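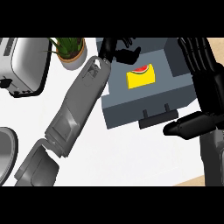 Moston Kitchen Notes

Hi! This is the readme for my recipe text collection, which I've been typing up in the evenings since I inherited a big tin of index cards. It's 260 recipes, one plain text file each, plus a spreadsheet called index.csv that ties them together. I named it after Moston because that's where most of the cards were written.

What's in a file

The first line is the title, exactly as it was on the card (so yes, there are two called "Good Cake"). Then a blank line, the ingredients, another blank line, and the method. If a card had a note on the back, it goes at the bottom after the word BACK. I left the spelling alone, except where I couldn't read it, and there you'll see [?].

Columns in index.csv

id: a number with leading zeros, same as the file name
title: same as line one
kind: bread, cake, soup, pickle, main or other
source: moston, prunulgate or simkus
oven: yes or no

The Prunulgate cards came from a church sale and are mostly pickles. The Šimkus ones are my favorites, lots of beet soup and a potato pudding I make all winter! I spell it simkus in the csv, without the mark over the S, after my old spreadsheet program turned it into garbage.

Measurements

229 of the files use cups and spoons. The rest are in ounces, or things like "butter the size of an egg", and I haven't converted any of them. Oven temperatures are Fahrenheit when the card gave one, but a lot just say "hot oven".

Known problems

10 files have no method at all, only ingredients. File 0041 stops in the middle of a sentence, and I'm still hoping the second card turns up. The kind column is my own guess, so if you think a dumpling is a soup, go ahead and change it.

Using it

Cook from it, print it, sort it, whatever you like. If you spot a typo that's mine and not the card's, open an issue and give me the id. I want to add the Romesholm notebook next, but it's in pencil and very faint, so it'll be slow going.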